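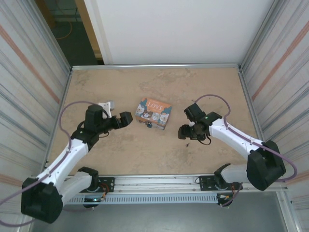 The small box with cartoon animals and "LOVE" across the lid.

Parcel counter hours cut at Levine post stop

Levine residents will have less time to pick up packages starting in May. The parcel counter on Sawatzky Street drops to 6 hours a day, down from the current schedule, and closes at noon for lunch. Mail slots stay open as before.

Rurnero, the company that runs the counter for the town, said foot traffic fell over the winter. Holiday rush aside, mornings are slow. 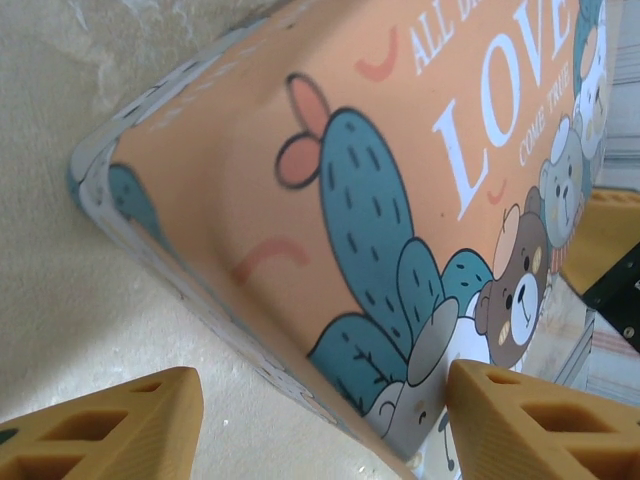
Packages will be held 12 days instead of 17. After that, back to the sender. Anyone who needs longer can fill out a hold form at the window, no charge.

"People work. They can't get there at two in the afternoon," said Francine Penner, who collected 1000 signatures asking for a evening shift. She handed them in at town hall and is still waiting to hear back.

Karine Dufour, manager for Rurnero, said one late evening a week is being looked at. No promise yet. Staffing is the problem, she said, and the lease on the back room is up too.
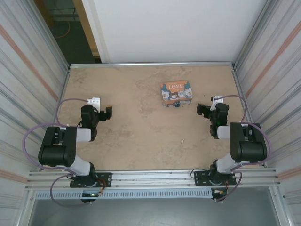 Pickup lockers are the other option. Protico has offered to put a set outside the libary, open day and night, but the town would have to pay for the wiring. Council takes up the offer at its next meeting, 7 p.m., public comment first.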